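Damian Adamczyk and the Arithmetic of a Second Channel

Tuesday, March 19, 2013
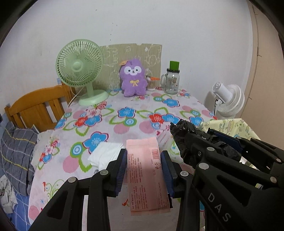 Adamczyk opened his second channel, Sitompul, in the week his first passed 1,000 subscribers. The older one, Jomine, carries sketches. Sitompul carries cover songs, recorded in one take and uploaded without editing.

The split has a cost. Viewers of one rarely follow the other, and Sitompul stood at 872 subscribers when we spoke. Its 141 videos are sorted by key, a system he admits helps only him.

His management contract with Trinico runs until April. He has not decided whether to renew it.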